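Home Reviews News Silent Era Books Contact

Review: the Kasham Silent Film Wall Calendar, 2025 edition

2024-09-05
4 min read

I ordered the Kasham calendar in August, as soon as it was listed, and it has been on my kitchen wall turned to January ever since so I could live with it for a while. Kasham has put one out for several years now. The theme this time is supporting players, the faces you know from the second row of the cast list, and I was glad to see it.

It came from the Callmont shop in a flat cardboard mailer with a stiff board behind it. Mine had no bent corners. Last year they used a tube and I spent a week with the calendar under a stack of books. The flat mailer costs them more, I would guess, but the price has stayed at $19.

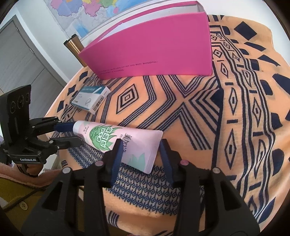
Pink tube with a green aloe leaf on it.

The paper is the first thing you notice if you owned the older ones. It is heavier and has a matte finish, so a ceiling light no longer wipes out half of the picture. Pencil and ballpoint both work on the date squares. Gel pen smears if you are left-handed, as I am. The squares are a decent size, though the moon phases and holidays are printed in the same corner and crowd each other in November.

The pictures are mostly studio portraits, with a few scene stills mixed in. The reproduction is good. Blacks are solid and the faces have not been smoothed over, which was my complaint with the 2023 edition. March and July are the best pages. July is a landlady on a staircase from a lost two-reeler, and I had never seen the still before. October is too dark and looks like it was taken from a magazine page – you can make out the dot pattern if you stand close.

Captions give the player, the film, the year and the studio. They also say whether the film survives, and if so in what form. I checked the ones I could against my own shelves and found 2 errors. May has the wrong release year, and the September caption gives the name of the reissue as if it were the original title. Neither will bother most people. 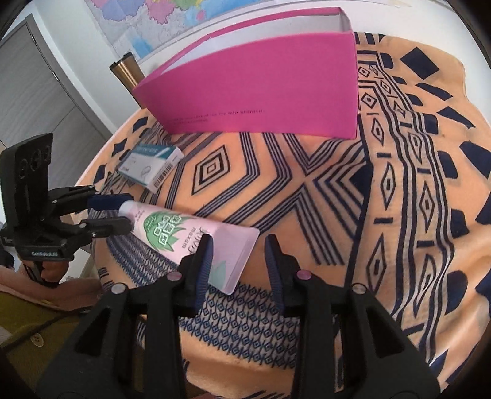

The back pages have a short essay by the Ó Briain collection, which lent most of the stills. It covers how the collection was put together and how it is stored now, in a converted dairy, with 1,829 prints cataloged so far. I would have liked a page or two more of this and less of the ads for past calendars. There is also a birthday list, set in very small type, that I have used more than I expected to.

The binding is a plain wire coil with a half-moon hanger. It turns easily and the pages lie flat. The old stapled ones sagged by spring. The hanger is thin, so use a proper nail and skip the pushpin.

The obvious comparison is the Wakano calendar, which costs less and covers classic film in general. Wakano gives you bigger pictures and brighter printing, but they are the same dozen stars every year and the captions are just a name. If you want something to look at while the coffee brews, it is fine. For anyone who sits through end-of-reel damage to catch a bit player, the Kasham is the one to get. 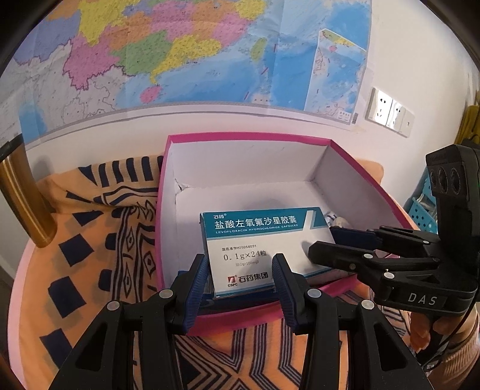
Levofloxacin capsules, 0.1g×24.

Shipping inside the US took six days. Callmont will combine orders if you write to them before you pay, and they still have a few of the 2024 edition at half price, for the pictures. The 2025 is sold through their site only, and last year's was gone by Thanksgiving.

Rating: four out of five. I took the point off for October and the crowded squares.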